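I have been a member of the Dritdale library for nine years, and I will say it plainly: the town should stop charging late fees. My neighbor Howard Cheetham thinks I've gone soft, and he may be right (he usually is about gutters and tomatoes), but on this one I can't go along with him. A fine of a few dollars doesn't bring a book back. It keeps a tired parent from walking in the door again.

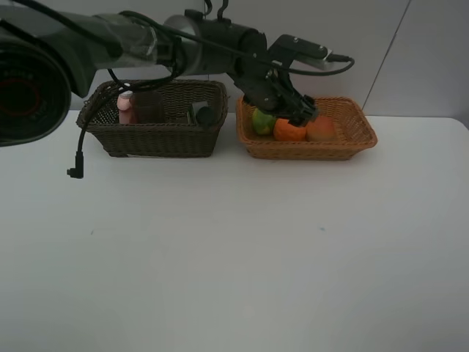 And those are the very people we built the place for! Last August I owed three dollars on a cookbook, and I put off going in for weeks - me, a grown woman with a car and a free afternoon. Imagine being ten. Kelly Bellamy at the front desk has always been kind about it, but kindness at the desk shouldn't have to make up for a rule on the wall. Let the fees go, send a friendly reminder, and leave the book drop open all night.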